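Ticket 1304: Gavach sorting kit skips soft items, reports run as complete
Product: Gavach arm and sorting package, supplied by Hornel
Site: Brunet, Lokville
Status: Open, awaiting supplier 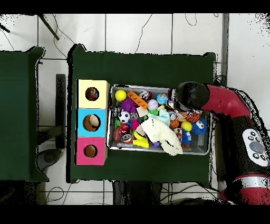 Attachment 1: Arm over the toy tray, boxes to the left

Original report

We have the Gavach kit on trial before deciding whether to buy. The sales sheet says it will sort "mixed household objects" from one tray into separate boxes with no programming, at up to 2000 picks between recalibrations. We are nowhere near that number and already have a list.

Setup is as the quick start guide asks for: plain dark cloth on the table, one tray, boxes in a column to the left, arm mounted on the right. Load is a mix of toys. Balls, spiky balls, a few hard plastic bits and some plush.

Three faults.

1. Plush gets skipped. The arm goes down over the long cream plush, stops short, lifts, and moves on to something else. After two tries it drops the item from its list without a warning. The run then finishes and the screen says Complete with the plush still lying across the tray.

2. Anything under the plush is treated as not there. If we pull the plush off by hand halfway through, the arm does not go back for what it was covering. We have to start a new run.

3. Pink box. Drops aimed at the pink box land short more often than those aimed at the yellow or blue ones. The toy catches the rim of the hole and rolls off on to the cloth. The log records it as a successful drop.

The third one bothers me most. If the log counts a toy on the table as a toy in the box, I don't see how the success rate in the brochure means anything.

Reply from Hornel support

Thank you for the detailed report. Please check the following:
- Software is on the current release
- The tray is not overfilled
- Boxes have not moved since calibration
- The gripper pads are clean
Skipped items are usually caused by overfilling. We recommend a single layer of objects for best results.

Our reply

Software is current, we updated before the first run. Pads cleaned. Boxes were taped down after calibration and the tape hasn't shifted.

On overfilling: the tray is full, yes. The sales sheet says "cluttered trays" in the second line and the demo we were shown had a heap in it. "Single layer" does not appear in the sheet, the quick start or the manual. If it's a requirement, please put it in writing so we can take it into account, because spreading the toys out by hand is most of the job we wanted the arm to do.

We tried it anyway. Results below.

Test A, single layer, hard toys only. No skips. One drop short at the pink box, logged as good.

Test B, single layer, plush added. Long plush skipped again. The pale blue one was picked up on the second attempt.

Test C, full tray, no plush. Slow, with plenty of hesitating over the spiky balls, but it got to the bottom.

Test D, full tray with plush. Same as the original report. Status Complete, 5 items left.

So overfilling makes it slower. It does not explain the plush, which fails either way.

Reply from Hornel support

Long or floppy items can confuse the grasp planner as it looks for a centre point. There is a Soft Object setting under Advanced which may help. For the pink box, please re-run calibration with the box 2 cm closer to the arm.

Our reply

Soft Object turned on. The arm now takes hold of the long plush on most runs, then drags it over the edge of the tray and brings other toys with it. I would call that a different fault. It also grips hard balls more gently with the setting on and lost two of them on the way across. There seems to be no way to apply it to some objects and leave the others alone. Is there?

Pink box moved and recalibrated. Better. Short drops still happen now and then, and the log still calls them good.

Outstanding, in the order we care about:

a) Log must not record a drop as good unless the item has gone in. Can it check at all? A yes or no will do.
b) Status should read Incomplete when items are left in the tray.
c) A second look at the tray after something has been moved.
d) Written limits on soft items and fill depth.

To be fair to it, the hard toys in Test A went well and the stop button has worked every time we pressed it. Setting up took a morning, against the hour promised. I'd still not sign for it on the present showing.

Reply from Hornel support

Items (a) and (b) have been passed to the Gavach software team. We will come back to you on (c). Would you be willing to extend the trial to the end of October?

Our reply

Yes, at no charge, and with (a) answered first. Please leave this ticket open.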